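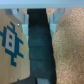

Stolum Folding Pad, dark teal
Sold by Akia. Page last checked Jun 22, 2026.

We put off listing this one for a long time. Folding pads come with big promises on the label -- better posture, better sleep, a better you -- and most of them are a piece of foam in a cover. So is the Stolum. We sell it as a piece of foam in a cover, and if you want more than that from it you should probably keep your money.

What it is

A long soft pad, closed up into segments for storage and opened out flat for use. The color is so dark that most people will call it black until they get it next to something that really is black. The maker calls it "deep lagoon." We call it dark teal, and we have had returns from customers who expected something brighter, so please read that twice before you order.

The cover is matte and does not shine under a lamp. It does pick up pet hair. The maker's leaflet says it "resists" hair and we don't know what that means. A damp cloth takes care of most of it.

What people use it for

Kneeling in the garden, sitting on cold bleachers, a spare seat on the floor when there are more guests than chairs. It is fine for all of these. The leaflet also suggests it as a guest mattress. We tried that for 2 nights and do not suggest it.

Will it stay folded?

Mostly. There is a strap, and the strap works. Without the strap the pad opens up a little at one side, more so when it is new. It loosens with use. The creases stay visible when the pad is laid out flat, and you will feel them if you sit right on one. Some buyers say this goes away. Ours has not, and we have had the shop sample out since October.

Floors

The underside is the same cloth as the top, with no rubber dots and no grip of any kind. On carpet it stays put well enough. On bare wood it slides, and we would not let a child run onto it. If you need grip, look at the Zanine kneeling mat, which costs more and weighs more and has an ugly logo, but it does not move.

Washing

Cover off, cold wash, hang to dry. Do not put it in the dryer, whatever the Vondráček care guide packed with the older stock tells you. That guide was written for a different cover. The foam itself should not go in the washing machine at all. If it gets soaked, stand it on end somewhere airy and be patient.

The zipper is the weak point. It is thin and it catches on the seam at the corner. Go slowly there.

The smell

Yes, there is one. It smells like new foam for 4 or 5 days. Open a window. We have been asked if it is harmful and we are a small shop, not a lab, so we can only pass on the maker's safety sheet, which we will email on request.

Guarantee

The maker gives 10 years on the foam. We'd treat that figure with some care. It covers "loss of shape under normal use," and normal use is not explained anywhere in the paperwork. The cover and zipper are not included. Our own return policy is simpler: unused, in the bag, and we refund the price but not the shipping.

In the box: one pad, one strap, one care leaflet. No carry bag -- the old listing showed one and we have taken that listing down.

Spare covers are sold separately, dark teal only. Spare straps are free if you pay the postage.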